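Lelari Furniture Felt Pads, Round, Self-Adhesive
Sheet of 41, mixed sizes, dark brown

In stock. Ships from our own warehouse.
Item no. 564
Reviewed for this page by Francine Gauthier, flooring and hardware buyer

What they are

Felt pads are the most oversold thing in the hardware aisle. Every maker claims theirs will stay put forever and save your floors, and most of them end up as a gray fuzzy lump stuck to somebody's sock. We carry the Lelari sheet because it did better than the others we tried, and I would like to keep that claim as small as it sounds.

You get dense pressed felt with a rubber-based adhesive on a peel-off sheet. The packaging says "heavy duty." I don't know what that means and neither did the sales rep when I asked. What I can tell you is that the felt doesn't pull apart when you pick at it with a fingernail, and the cheaper sheets we used to sell did.

What they will and won't do

They quiet a chair down. That part is true for every felt pad on the market, including the bad ones. They also slow down scuffing on wood and vinyl, provided you keep the pads clean. A pad with grit pressed into it is sandpaper, and the package is silent on that point.

They won't level a wobbly table. They won't stay on a leg that ends in a rounded glide unless you remove the glide or buy a cup-style pad. They won't stick to anything oily, waxed or dusty, and I have stopped believing any brand that says otherwise.

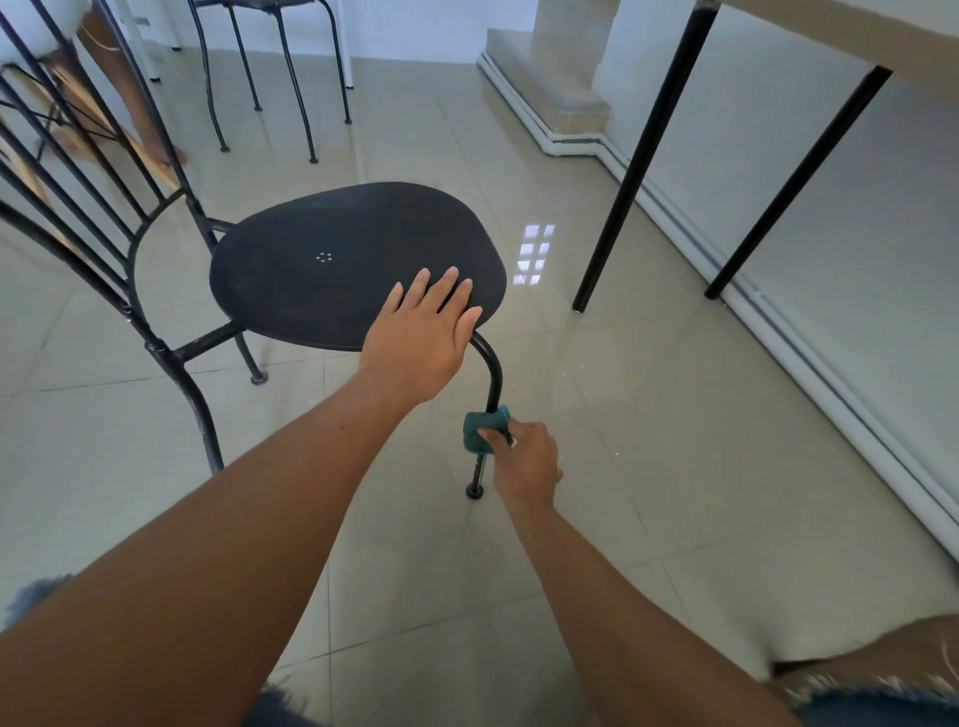

Thin metal chairs are where most of our returns come from. The listing photo from the manufacturer shows a fat square oak leg, the easiest surface there is, and people then buy the same sheet for cafe chairs. Look at the sort with a black rod frame and slim legs, where the back one finishes in a small round foot on the tile. There is very little for an adhesive disc to hold on to. Use the smallest size on the sheet, and if it overhangs the foot at all, don't bother, it will roll off sideways. Buy the Oltix slip-on caps for those and measure the foot first.

How long they last

The maker says years. Tùng Vương in our returns department put them on his own kitchen chairs in November and replaced the first one in almost 5 months. His chairs get dragged in and out all day by kids. A guest room chair will do better. I would plan on checking them every season and keeping the leftover pads in a drawer.

Doltuditz makes a similar sheet at twice the price with what they call a "memory adhesive." We tested it next to this one and saw no difference that would make me pay for it. We still stock it, so feel free to disagree.

Putting them on

Turn the chair over on a towel. Scrape off whatever is left of the old pad. Clean the foot with rubbing alcohol, let it dry, press the pad on hard and leave the chair upside down overnight. The package says a minute is enough. It isn't.
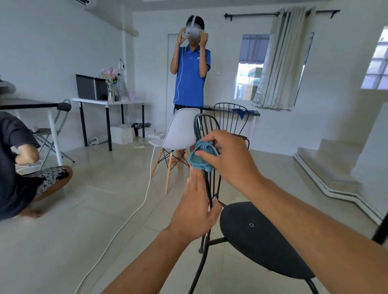

Cleaning gets skipped more than any other step, and then we get the one-star review. Furniture polish is a frequent culprit, so keep it away from the feet and save it for after the pads have set. Working over the upper spindles of a curved metal back with a crumpled blue cloth is fine for dust and fingerprints, but don't carry on down to the feet with a cloth that has had polish on it. Take a fresh one with alcohol.

Specifications

Material: pressed synthetic felt
Color: dark brown only (black has been "coming soon" for a long while)
Backing: rubber-based adhesive
Shape: round
Suitable for: wood, laminate, vinyl, smooth tile
Not suitable for: outdoor use, casters, rough stone

Returns

Unopened sheets only. A sheet with pads missing can't be resold.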